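Projection booth notebook, Tomska screening room
August 9, 2020

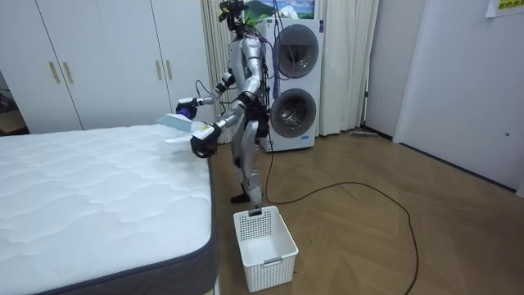
Both arms out over the corner of the mattress, pale blue and white item in the grippers.

Sunday, so I had the booth to myself until lunch, and I finally got to the print of Skenditz that has been sitting on the bench since we closed. Five reels, 16mm, color, magnetic stripe, and it smells only a little of vinegar (reel 3 is the worst, the others I'd call fine). Anoma wants it for the December program, so I need to know soon if it will run or if we have to beg for a file.

Started with the heads and tails. Reel 1 has a nice long leader that somebody wrote on in grease pencil, and then reel 2 has almost nothing, maybe a foot and a half before picture. I spliced new leader onto both ends of it. Tape splices for now, I'll do proper ones when the new blade comes. The old blade is chewing one side and I'm not putting it near the picture.

Shrinkage gauge says reels 1, 2 and 5 are OK for the Flaltolent projector. Reel 4 is borderline. I measured it in three places and got three answers, so I'd like Hashini to do it again with fresh eyes before I write a number in the big log. Hashini, if you're reading this, the gauge is in the second drawer, under the lens tissue!

Perforation damage: reel 3 is bad. I went through by hand on the rewinds and flagged 71 spots with paper slips, mostly nicked edges, a few places where the perf is torn right through. The worst run is in the train station sequence, where it looks like it jumped the sprocket at some point in its life and kept going. I fixed what I could before my neck gave up. Got as far as the slip with the red dot on it. Start from there.

Then sound. I ran reel 1 at low volume with the monitor speaker only, and the stripe is better than I expected, very warm, a bit of flutter in the first 400 feet and then it settles. I'd guess that's our machine and not the print, since the Wanigasekara short did the same thing on the same take-up arm. (Yes, Anoma, your father's short, and yes, it's back in its can, top shelf, heads out.) I cleaned the capstan and the pressure roller, ran it again, and the flutter was less but still there. Need to look at the belt.

Lamp hours are at 508. The meter was reset at some point before my time, so I don't know what that's worth. We have one spare lamp left in the cupboard and I would really like to have two before we open the doors to people again. Adding it to the order with the splicing tape and the cotton gloves, size medium please, the large ones catch on everything.

Watched reel 5 all the way through at the end, on the small screen, just because I could. I'd forgotten how good that last shot on the ferry is – the color has gone pink like everything from that stock, but the blacks are still holding and the grain looks lovely. I'd show it tomorrow if reel 3 would behave.

Left to do: rest of reel 3, second reading on reel 4, belt, new cans for all of them. The old ones are rusting at the rim and it's getting on the outer wraps. I put the reels back in them for tonight with a sheet of archival paper in between.

Booth key is on the hook.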